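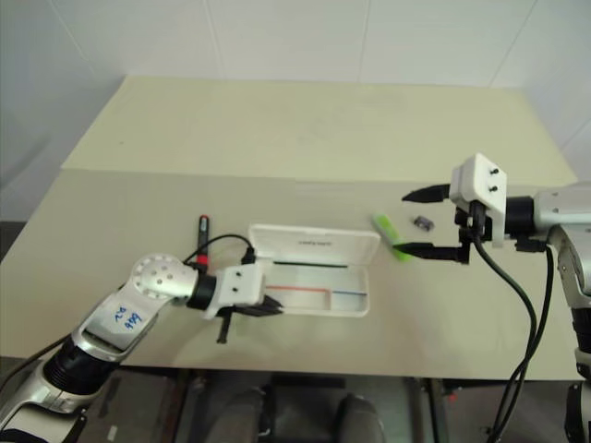

Review: the Vestby Bench Practice Guide for two-arm cells

Callico sells this as a complete set of good practice for small tabletop robots. It has 21 rules, and I'd keep 7.

The useful ones are dull. Only the task items go on the near side of the table. Check cable slack with both arms at full reach. Put anything that might have a blade on a written list before the motors go live.

The rest is padding. "Maintain a tidy workspace" can't be audited, and the page on pencil cases never says whether the lid should start open or closed, so two shifts will set it up two ways. Vestby claims up to 3,162 cycles between inspections and doesn't say what counts as a cycle.

Buy it if you have no rules at all. We're keeping our own sheet.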